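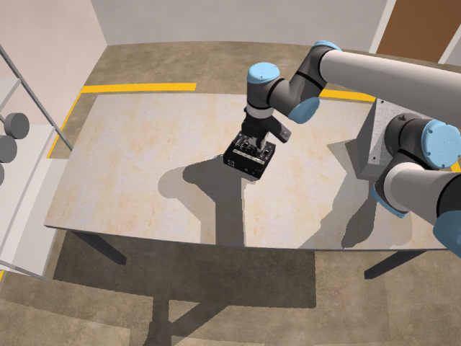

A robotic arm lowers its tool onto a small black device.

34 shares | 17 comments

I've been recapping Stanside since the pilot, and my inbox fills up with the same questions every time a new season drops. So I finally put them all on one page. If you haven't seen season three, stop scrolling at the spoiler line, please and thank you!

What is Stanside even about?

It's a slow mystery set in a ferry town called Durlow, where the harbor office keeps logging a boat that sank years ago. Somebody writes the entries by hand, in green ink, and the handwriting belongs to the dead captain. That's the first ten minutes of the pilot. After that it gets talky, then it gets good, then (season two, we'll get to you) it gets very talky again.

Do I have to watch it in order?

Yes. I know some people tell you to skip straight to season three, and I get the temptation, but you'll have no idea why the bakery scene makes everybody cry. Watch season one properly. Season two you can have on while you fold laundry.

How bad is season two, really?

I sat through all of it twice, so you can trust me when I say it's a slog. There are five episodes in a row where the inspector drives to the mainland, has a conversation in a parking lot, and drives back. The parking lot isn't even a nice one. But the finale is the best hour the show has made, and you need at least the last two episodes for the rest to make sense. If you're short on time, watch the opener, the dinner episode and those last two.

Is it the same Floten as in the books?

Sort of. Floten is the island you can see from the harbor, and in the novels it's a real place with a school and a post office and a goat problem. The show turned it into a place nobody in town will visit. I was annoyed about that for a whole season and now I like it better than the book version. The goats did not survive the adaptation, which I'm still sad about.

Who is Mancuso and why does everyone hate him?

Mancuso runs the ferry company and lies to everybody, including his own mother, about things as small as what he had for lunch. I don't hate him! He's the only character who seems to be having any fun. A reader once wrote me 1000 words on why he should get a spinoff and I agreed with all of them except the part about making it a musical.

-- Spoilers for season three from here on --

Was Mancuso writing the logbook the whole time?

I don't think so. He admits to it on the pier, sure, but he's left-handed in every other episode and the green entries lean the wrong way for that. I think he's covering for the harbor clerk. Plenty of you disagree, loudly, in the comments on my finale recap (394 of them last time I looked, and I did read them all, over a lot of coffee).

What does the bell mean?

It rings whenever somebody has decided to leave town and hasn't told anyone yet. Go back to the dinner episode and listen for it under the music when the sister passes the potatoes. I missed it the first time and yelled at my TV the second.

Will there be a season four?

I have no inside information, I just own a couch and a laptop. The last rumor I heard had new episodes coming in January, but I've believed rumors about this show before and been burned.

Why don't you give star ratings?

I tried, back when I started the blog, and I gave everything three and a half. My recaps are long enough that you'll know how I felt by the second paragraph.

Can I send you my theory?

Please do! Use the contact form, put the episode title in the subject line, and warn me if it involves time travel so I can sit down first. I answer most mail within a week, slower when a new season is out.

Share this page | 17 comments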